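The pear and the big teal thing! (open day, part one)

Sep 8, 2026

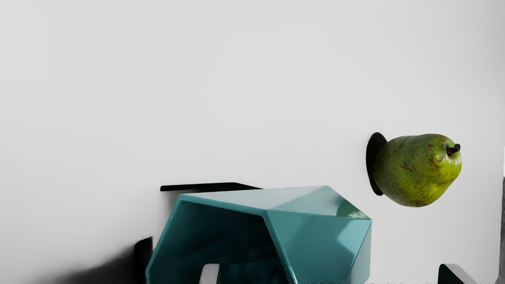 The pear, the teal thing and the two black fingers, from the simulator.

OK so I have been home for an hour and I still have my coat on, because I wanted to get this down before I forget any of it. Today was the open day at Clernska, the robotics lab out in Brollthorpe, and I have wanted to see inside that building ever since I found out what they did in there. I took the whole day off work for it. Best use of a vacation day I have had in years.

I should say up front that I am not an engineer. I do payroll. I read about robots the way other people read about baseball, and I get most of it wrong, so if anybody who works with this stuff is reading, please be kind.

The bus out to Brollthorpe takes 40 minutes and lets you off at the wrong end of a very long parking lot. I got there way too early and stood around with a paper cup of tea, trying to look like someone who had a reason to be early. They split us into groups by the color of our stickers. Mine was orange. There were 14 of us in orange, a few kids, a couple who had driven a long way and were very proud of it, and a man in a terrific hat.

First stop was a talk, and it was fine, a little long, with a lot of slides about the history of the place. I liked the part about the building being an old seed warehouse. You can still smell it in the stairwell, sort of dusty and sweet. The man in the hat asked a question about funding that went on longer than the answer.

Then we went upstairs to the simulation room and I woke right up.

I had always pictured simulation as something like a video game you watch for fun, and then the real work happens on the real machine. But at Clernska a huge part of the work IS the simulation. They have a project they call Munshi, and Munshi is all about picking things up. The objects are made of nothing, the table is made of nothing, the gripper is made of nothing, and they can try a grab over and over without breaking a single thing or mopping a single floor.

The picture I put at the top is the one I kept staring at. I love that pear. It has speckles! Little dark brown ones all over, and some rusty blotches up by the stem, exactly like the pears I leave in the bowl too long. Somebody cared about that pear. And then there's a big shiny teal shape, all flat panels and sharp edges and hollow inside, which looks like nothing I have ever had in my house. I asked what it was supposed to be and the guide said it didn't have to be anything. The point is the shape. A hollow thing with angled sides gives a gripper a lot of chances to choose badly. You can go for the rim, or the outside, and on a slanted panel your fingers can just slide right off.

I thought about that all the way home. I picked up my keys differently. (I did! I noticed which finger went where!)

The pear isn't resting on anything you can see, either. It looks like it's floating on its side with its stem out to the right, and behind the fat end there's a flat black disc that I forgot to ask about, and I am mad at myself. There is a black bar by the teal shape too and I forgot to ask about that as well. Next time I am bringing a list.

We each got a turn at the controls, 2 minutes apiece, with a little knob that moved the gripper and a button that closed it. They had us on an easier setup with one plain block in it. I want to report that I was a natural. I was terrible. I came down too far to one side and shoved the block clean off the table, and since there is no floor in there it just kept going down and down until the guide hit reset. The kid after me got it on the first try and didn't even look pleased. I asked if I could go again at the end and they let me, and I got it! It was crooked and it swung around like a tooth about to come out, but it was off the table and it was mine.

What I liked best was how relaxed they were about things going wrong. On the wall there was a sheet of paper with 3337 written on it in marker, and that was how many failed grabs they had saved up so far under the Munshi name. They keep them all. The guide said the failures are what they look through on a slow afternoon, and she scrolled through a few for us. There was one where the gripper closed very gently and carefully on thin air and then carried the thin air across the table and set it down. The whole orange group cheered.

After that there was lunch, which was sandwiches in the hallway, egg or cheese. I had egg. I talked to the couple who had driven so far, and she told me she used to pack fruit for a living and could do pears with her eyes shut. She said you never squeeze a pear by the neck. You cup the fat end and let it sit in your hand. I wish she had said it louder, because I think the people upstairs would have wanted to write it down. I told her so and she went a bit pink.

In the afternoon we were meant to see the other project, Felau, which has to do with sorting, but the room was too full for two groups at once and ours got moved to the end, and by then I had a bus to catch. So I only saw it through the glass in the door. Lots of bins. I have so many questions about the bins!

They are doing another open day in November and there was a sign-up sheet by the exit, and I wrote my name down so hard the pen went through. I asked if it would be the same tour and they said Felau would go first next time, to make up for it, and that there might be new objects in the simulator by then. I hope they keep the pear.

Things I want to remember for part two, when I have eaten something: the stairwell smell, the sound the real gripper made when they let us hear one open and close downstairs (softer than I expected, like a desk drawer), and the poster with all the different kinds of grips on it, which I only got half of before we were moved along. Also I need to find out what the black disc is. If you went in one of the other groups and you asked, please leave me a comment!

Coat is coming off now. There are two pears in the bowl and I am going to have one, fat end first.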